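Descaling on a Schedule

July 5, 2019

The water in Clistwood comes out of limestone and it behaves accordingly. The test strip in my kitchen reads 22 grains per gallon, well past the point where the charts stop assigning adjectives. I have lived here long enough to have lost one electric kettle and one shower valve to it, so in January I stopped descaling things when they looked bad and started doing it by the calendar. These are my notes so far.

Scale is mostly calcium carbonate. It drops out when the water is heated, and again wherever water is left to evaporate. Those are two different deposits in practice. The kettle kind is chalky and comes off in plates. The faucet kind is thin, gray and hard, with soap bound up in it, and it takes longer to dissolve than its thickness suggests.

I use citric acid for nearly everything. White vinegar works, but it is weak and the smell stays in the house until the next day. The powder I buy is sold under the name Bruka. For the kettle I dissolve 20 grams in 600 ml of warm water, leave it for half an hour, pour it out and rinse twice. Do not boil it. Hot citric acid can form calcium citrate, which is less soluble than what you started with and sticks to the element.

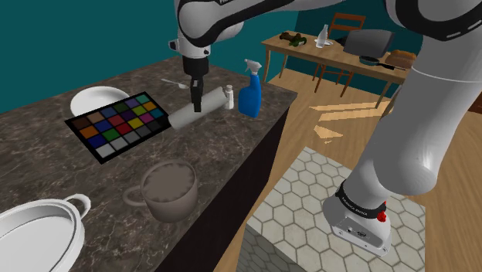
Counters are a separate matter. Marble and limestone are the same compound as the scale, and any acid strong enough to remove one will etch the other. The dull ring left by half a lemon is missing stone, and no cleaner puts it back. On stone I use a pH-neutral soap and a dry cloth, and I keep the acid in the sink. If a drop gets away, I flood it with water first and wipe second.

Faucets get a rag soaked in the same solution, wrapped around the spout and held with a rubber band for 19 minutes. The number comes from Fenna Van Beek, who ran the hardware counter on Dusenus Street and had tested it on her own returns. I have tried longer and saw no difference on chrome. On brushed nickel I would go shorter – the finish on my bathroom tap has a cloudy patch that I put there myself.

The Haruna coffee maker is still unresolved. Its manual calls for the manufacturer's own descaler and gives no composition. The pump housing is aluminum, and citric acid does attack aluminum slowly, so I have been running a half-strength batch and flushing with three full tanks. The flow rate is holding. I plan to open the housing in the fall and look at the seals.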